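Thread: Wire basket drops out of the depth map

wristcam_dan
The planner treats the white basket as a flat tray. The handle loop disappears from the point cloud, so the approach path goes straight through it. Running Modum 4.
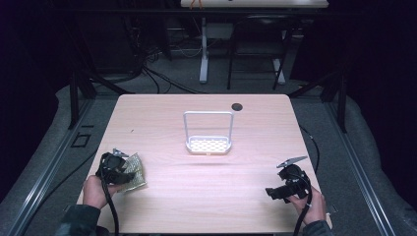 Sowmya Naidu
Moderator, perception board

Thin rods are below your voxel size. Set it to 4 mm and turn off the outlier filter.

wristcam_dan
Tried that in August. It brought back half the loop and 2189 stray points off the shiny gold stuff on the left.
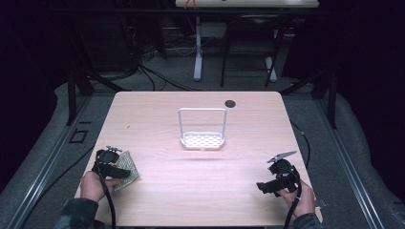 Head view, basket on its own in the middle

tondura_fan
I'd drop depth altogether. Segment the loop in colour and fit a rectangle.

Sowmya Naidu
White on pale wood, under bright light? I wouldn't trust it.

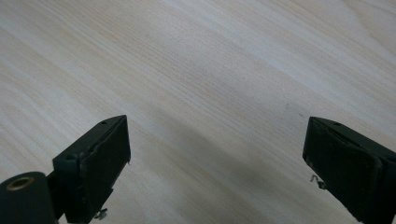

Gripper view, fingers open over bare wood

tondura_fan
It held up for me over 14 runs. The grain didn't bother it.

kettlehead
Same problem here, different rack.

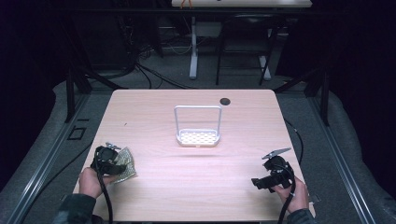
Does the head camera need recalibrating after a voxel change?
The calibration is stored separately, so leave it alone.

wristcam_dan
Right. Trying the colour fit tonight with the filter off.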